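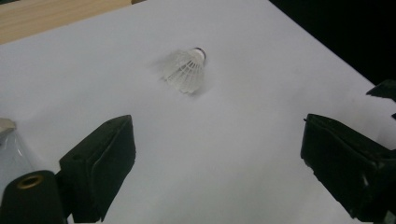 Wrist view, one shuttlecock, fingers open.

Gellgate 4 - grasp planning from wrist cameras

Gellgate takes the picture coming off a gripper and gives you back a grasp. Where to close, what angle, how wide. You feed it recordings of people doing the job with hand-held grippers, it learns from those, and the planner runs on whatever arm you've got. From Draltex, same folks who make the Hinik recorder. Version 4 is out now, free upgrade if you're on 3.

What's new

Thin and see-through stuff. Old versions were bad at this, we know. Mesh, clear film, white parts on a white table - the depth map came back full of holes and the planner just guessed. Version 4 skips depth for those regions and works from edges and from how the view shifts as the gripper moves in. Shuttlecocks are our standard test for it now. Light, open skirt, hard little base, easy to crush if you close in the wrong spot. 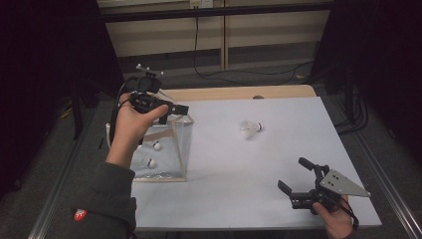 Two-hand sessions load as one timeline. Both wrist streams plus the head view, lined up on import, no more sliding tracks by hand. If a clock drifts by more than 5 ms you get a yellow flag on that stretch and can re-sync or drop it. Left and right can be trained together or split out, your call.

How much data do you need? Less than before. For a single pick and place task, 50 good demonstrations is a fair start. 70 if the container is soft or changes shape. Mix up the start positions, turn the object around, dont record the same reach over and over. The coverage plot shows where you're thin.

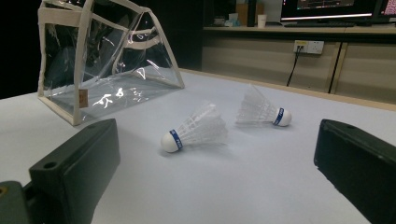
Leinonen wrote in to say the coverage plot was what finally got their bag-loading task working, since all their demos had the part facing the same way and they hadn't noticed. They'd also like it to update during recording and not just after. It's on the list, no date yet.

Containers

You can now tag a container as rigid or soft. Rigid - the planner keeps the opening fixed once it's found it. Soft - it looks for the opening again before every release, slower but it stops drops onto the rim when the side has sagged. Clear walls are OK for both. Glare is still the main cause of missed openings, so move the lamp before you start retraining.

Also the release height is a setting now, not buried in teh config file. Finally.

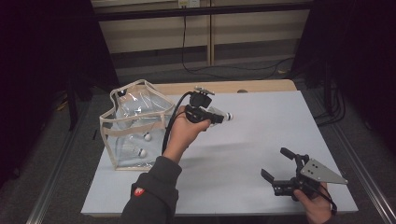 What you need

Linux machine with a recent GPU. Recordings from Hinik, or anything that exports video with timestamps and gripper poses. Calibration file for each gripper - the wizard makes one if you dont have it. Arm drivers are a separate download, check the list before you buy.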